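I've been putting off writing about sleep, mostly because I was too tired to. But it's the last night of the month, the kettle's on, and I've finally had three decent nights in a row, so I'm going to have a go at it before my luck changes!

For anyone new, we moved to Flarnosau in the autumn, into a flat above a bakery, and the ovens start up at an hour I'd rather not put in print. I love the smell (who wouldn't?) but the extractor fan has a hum to it that gets right into the pillow. My neighbour on the landing sleeps through it like a baby and says I'll be the same in a year or so. I smiled politely and went home and bought earplugs.
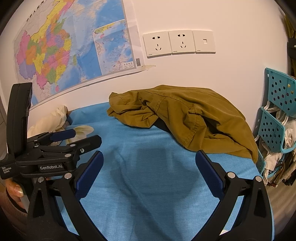
Table, hands full, tea still to come.

Earplugs were a mixed success. I bought a box of 100 foam ones from the chemist on Jener Street, and they did take the edge off the fan, but then I could hear my own heartbeat and lay there listening to that instead. After that came the chamomile, then the magnesium, then a paperback of 300 pages on the science of napping, which I'll admit put me out by the second chapter.

What has made the most difference is dull, I'm afraid. I go to bed at the same time every night, weekends and all, and I leave my phone in the kitchen. I started 21 days ago and sulked for the first week. By the second I'd stopped patting the bedside table for it, and now I rather like the quiet (the fan aside).

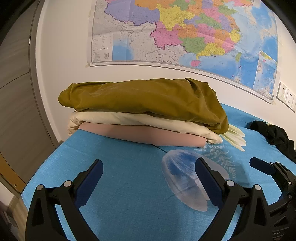

Posted 31 July 2019 by the author | Filed under Home, Slow Days

The other thing is airing the bedding, which my grandmother swore by and I always thought was just her way of getting us out of the bedroom. Covers right back, window open, and nothing tucked in until after breakfast. I do it even when it's grey out, and there's a lovely cool feeling when you climb in at night.

I'm tempted by a wool quilt from Çetinkaya, but I'll wait for the August sales and let you know how I get on. If you've got a cure for humming fans, my comments are open.

122 shares | 21 comments

Recent posts
A wet weekend in Rorkero
Learning to love the corner bakery
Soup for when you can't be bothered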